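Maintaining the Uvia: what the schedule leaves out
Speaker notes, 20 minute slot

Slide 1. Title
Say up front that I look after one machine. Two arms, two hands with fingers, head camera. If anyone wants fleet numbers they should go to the Gusaron session down the hall and ask where those numbers come from.
Don't apologize for the Boersma logo on the template.

Slide 2. What the manual promises
Read the sentence aloud: "Calibration holds for 1000 hours of normal use." Pause. Ask the room what normal use is. The manual has no definition, I looked.
Our hand-to-eye check drifted out of tolerance at 900, which sounds close to the promise until you see that we bumped the right wrist twice in that time and logged only one of them. So I can't blame the manual and I can't back it up either. Leave that hanging, come back to it on slide 5.

Slide 3. Floor reference
The drift check wants a fixed target on the floor. Printed targets are fine on concrete. Carpet is another matter, and carpet is what the machine works on.
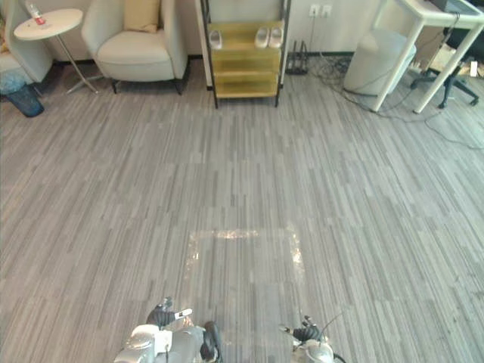 Clear film on streaked carpet, seen from the head.

Point out how much the film depends on the light. You get glints along the crumpled parts and very little from the flat part. The Vurkon routine says it can find "any planar marker." I would want to see that claim tested on something clear before I paid for the license again.
What I look for in a floor reference: edges that read the same in the morning and in the afternoon, and a surface that lies flat. Clear film is weak on both. If somebody in the room has made it work, I want their settings.

Slide 4. Checking the hands against bare floor
Before any target goes in, I run both arms forward over open carpet and look at the hands only. Cable slack first, then finger spread, then whether left and right come to rest where they did last time. Takes 8 minutes with coffee.
The vendor's health page shows green for all of this. It also showed green with a connector half out of its socket, so I treat green as "the software is running."
Carpet tiles: seams and changes in streak direction can look like edges to a detector. Keep the region of interest tight. 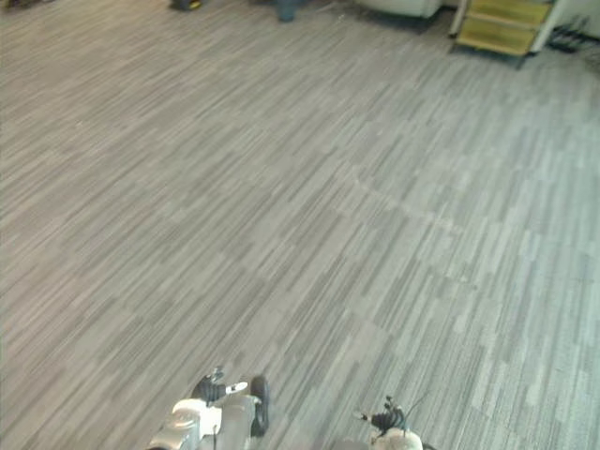
Frans Declercq, after the dry run, thought I was being unfair on the health page. He wrote that it reports motor current and joint temperature and was never meant to see a connector, and that if I wanted a cable check I should write one. He also asked why I run the hand check before the target check when a bad camera mount would spoil both.

Fair on the second point. I have swapped the order twice since and saw no difference, but two tries is thin evidence and I should say so. On the first point I'm not moving. A page titled "System Health" is making a claim about the system.

Slide 5. Back to the hours
Nobody bumps a machine on schedule. I now run the drift check after any contact with furniture, and every Sunday evening regardless. The hour counter stays in the log and I mostly ignore it.
If time is short, skip the cost table.
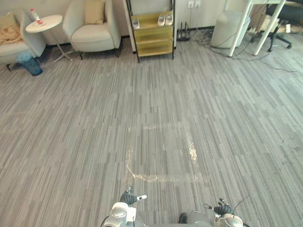

The other thing that went into the log is who touched what. Wrist screws are the worst for this. Somebody snugs one up while passing, the zero shifts by a hair, and the next person recalibrates on top of it. We write down the screw, the torque and the initials, and I still find gaps.

Slide 6. Questions I expect
Why not buy the service plan? Ask what they check on site. I asked in July and got a brochure.
Would a better marker fix the drift? No, it would let me measure it sooner.
Leave the log template on screen for the Q&A. Spare clicker battery is in the side pocket.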